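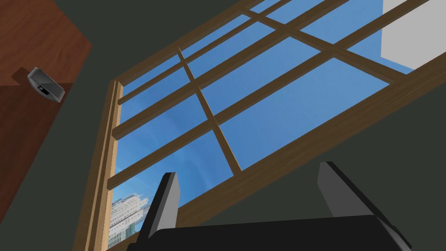
Vol. 5, No. 3

Check the parked pose first

Kamlesh Thakur has a cold coffee and maybe 2 minutes before the next run. So we talk standing up.

His team at Trendon writes the house rules for simulated arm work. Short document, he says. Too short, some people think.

"Everybody wants to write the rule about speed. Fine, write it. But start with the pose. Where is the wrist pointing when nothing is going on?"

A wrist camera that looks up at a window and blue sky, fingers open, tells you very little about the floor or the table. Thakur's rule: log the view at the start of each run, look at it, sign it. Then move.

"Sky is bright, walls are dark. Your exposure settings matter in the sim too. People forget becuase it's rendered."

Does anyone push back? Plenty. Aranka Major, who runs the test group over at Skedel, thinks signing off each view is overkill. They had about 700 runs in August and she didnt want a person looking at every one.

"I'd sample," she told me by phone. "Check 5 in a batch, stop the batch if one is off. Kamlesh would check them in his sleep if you let him."

He laughs at that. Doesn't give in, though. The new draft keeps the sign-off for any changed room and allows sampling for the rest. Open fingers at start, same in both. Named versions of every room file, no silent edits. Major wanted that last one even more than he did.

And real hardware? Same sheet, he says, plus the stop button test and a clear floor. The Somthorpe site has been using it that way since winter.

"If the rule is different in the sim, people learn the sim rule."

Run's up. He's gone, coffee still on the bench. The draft is open for comments through the Lakatos office.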